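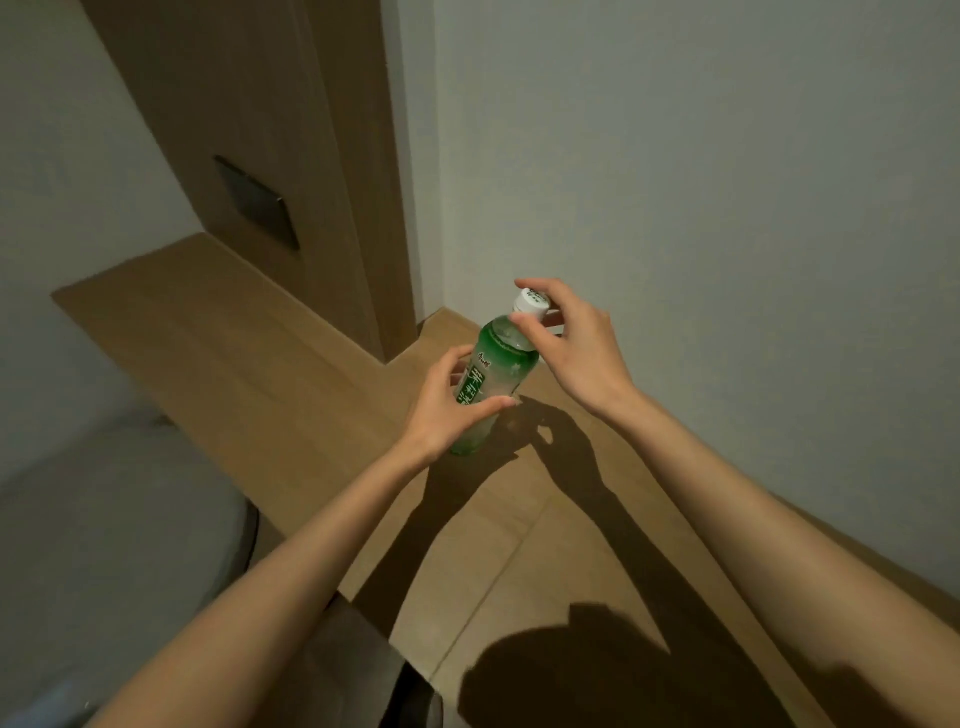 5.3 Analysis of grip faults

The policy described in Section 3 was trained on 921 episodes of desk clearing recorded from a head camera, out of 1022 collected at the Jutitz site. The remainder were left out for missing hand tracks. It was then run on the Univano two-arm platform fitted with Guillot hands, for 1000 trials in a furnished test room. A trial consisted of picking up one or two items of drink packaging, carrying them clear of the desk and putting them in an open bin. Of these trials, 61 ended in what we class as a grip fault, meaning that the state reported by the hand controller and the real state of the object did not agree at some point between pick and release. Trials that failed for other reasons, such as a planning time-out, are covered in Section 5.2 and are not counted again here.

Grip faults fell into two groups. In the first, the controller reported a held object after the object had been lost. In the second, it reported an empty hand while the object was still between the fingers. The first group was larger and mostly harmless: the arm completed its path to the bin and opened over it with nothing to drop. The second group is the one that matters for safety. When the hand is thought to be empty, the Skuvlow supervisor lifts the speed limit on the arm and allows the return path to pass over the area kept clear for people. In four trials the arm moved off at return speed with a bottle still in the hand. In one of these the bottle came free and landed outside the marked work area. No one was inside the area at the time, and testing was stopped until the supervisor had been changed as set out in Section 5.4.

We looked first for a mechanical cause. Finger pads were swapped between hands, the tendon tension was reset and the motor current was logged at the full rate. None of this changed the fault rate beyond the spread seen between sessions. The faults stayed with the type of object, and above all with thin-walled plastic bottles.

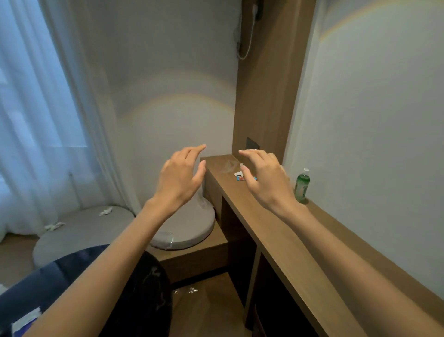 The hand controller decides between held and empty using two inputs. One is the gap between the finger pads, taken from the joint encoders. The other is a visual score, from zero to one, produced by a small network trained on the same recordings as the policy. For a full or stiff bottle the two inputs agree, as the body of the bottle keeps the fingers apart and the cap and label give the network a clear edge to work from. For a crushed bottle the gap is small, and it can drop below the threshold that was set for an empty hand. The decision then rests on the visual score alone.

The visual score is weakest in the same cases. A clear, creased wall passes the colour of whatever lies behind it and adds bright points of its own. In strong side light the shadows of the hands and the object fall on nearby surfaces with hard outlines, and the network was found to respond to these as well as to the object. Replaying the logged video with the shadow areas masked changed the score in most of the faulty trials and in few of the sound ones. Cartons behaved well throughout. Their printed faces and straight edges kept the visual score high, and their walls held the pad gap above threshold even when the grip was at one corner. 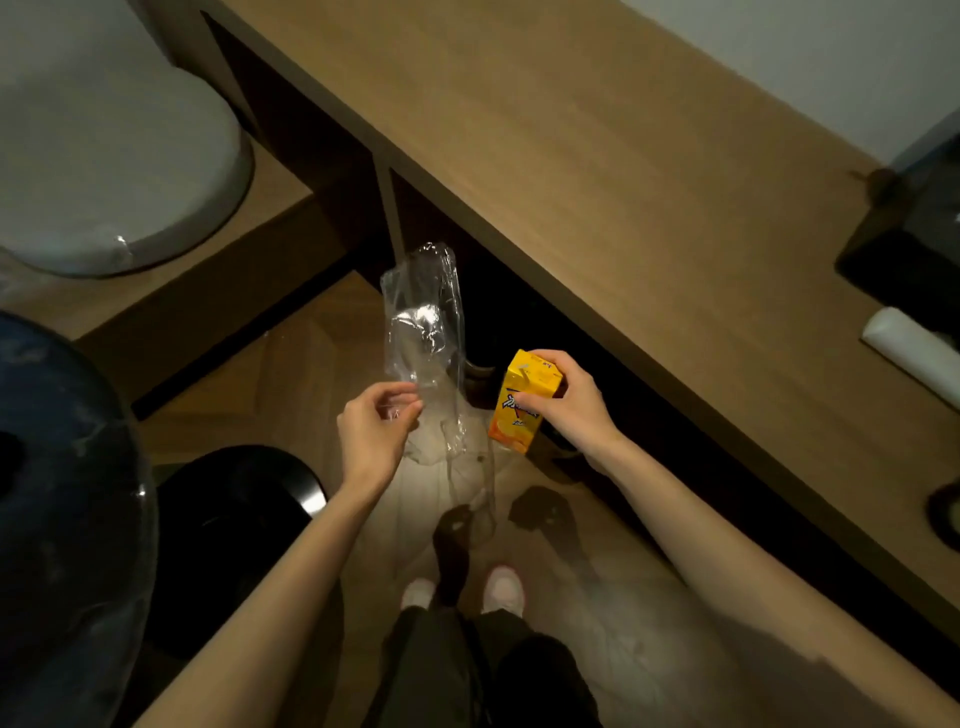
Figure 6. Crumpled transparent bottle in the left hand and yellow juice carton in the right, held above the herringbone floor beside the desk.

The contrast between the two object types in Figure 6 was used to build a bench test. A carton and a crushed bottle were placed in the Guillot hands in turn, with the arms fixed and the lamp moved through a set of angles. The carton was never reported as absent. The bottle was reported as absent at low lamp angles, and the report sometimes changed state several times within one second while nothing in the hand had moved. The supervisor acts on the first change to empty and does not wait for the signal to settle. This explains why a short error in the visual score was enough to lift the speed limit.

A further weakness lies in the labels. Contact was marked by hand, and for episodes with clear plastic our annotators often placed the moment of release at different frames. We did not relabel the training set for this study, so the share of the fault that comes from the labels remains unknown.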